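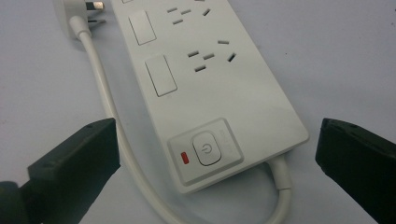

Setting up the campaign map for Siege of Hurkholm takes longer than setting up a battle, and most of that time goes into the supply lines. The map assumes that every town draws from a road, and every road from a port. The easiest way to read it is to picture a white power strip where each outlet has its own switch beside it: the port feeds the whole road, but each town on that road can be opened or closed separately. Closing one town does not affect the next.

Rulebook > Campaign Game > 4. Setting Up the Map

Reading time: 2 min

4.1 Placing the realms

1. Unfold the map and place it with the Jurari coast facing the defending player.
2. Put the year marker on 921, the first space of the calendar track.
3. The defender places the Hurkholm garrison (11 gray units) inside the city walls. No more than four may share a tower.
4. The attacker takes the Lelonis army and places it anywhere east of the river.
5. Give each player 1,000 crowns from the bank. The attacker receives a further 1,000 if the Winter Levy rule is in use.

Note: Crowns are kept in front of the player and are open to view. Event cards are not.

4.2 Opening the supply lines

1. Place a port marker on each coastal town that starts the game under your control.
2. Trace a road from the port to each inland town. A road may cross the river only at a bridge or at Pinto Ford.
3. Put a supply disc on each town reached. Turn it green side up if the town is open, red side up if it is closed.
4. Pay 50 crowns for each open town. Closed towns cost nothing but cannot raise troops.

Caution: If a port is captured, turn every disc on its road red side up at once, before the battle is resolved. A town that can trace a second road to another friendly port may be reopened in the next supply phase.

Note: Pinto Ford cannot be used in winter turns. Towns supplied only through the ford are closed when the first winter card is drawn.

4.3 Before the first turn

1. Shuffle the event deck and deal three cards to each player.
2. Set aside the Relief Fleet card. It enters the deck in year two.
3. The defender checks that no player holds more than 2,000 crowns. Any excess goes back to the bank.
4. The attacker takes the first turn. Continue with section 5, Movement.

Back to top | Contact | © Lelonis Games. Rules may be copied for personal play.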